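Spare parts and the price of small goods

Repair policy is usually argued over large appliances. The weaker case is the small item: a purse, a lamp, a key case with a worn seam.

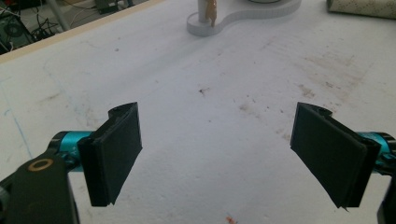 Junby council's repair scheme logged 1,697 items last year. Staples, thread and snaps made up most of the parts used, and nearly 14 per cent of jobs failed for want of a matching fastener.

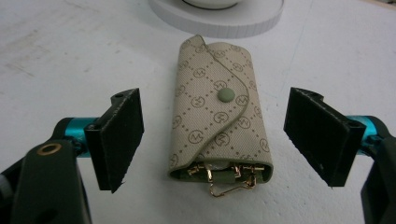 Daithí Quinlan argues for a standard catalogue of fasteners. I agree, with one reservation – three sizes would not cover the range. Nine might. Labelling should be compulsory, and the cost should fall on the importer.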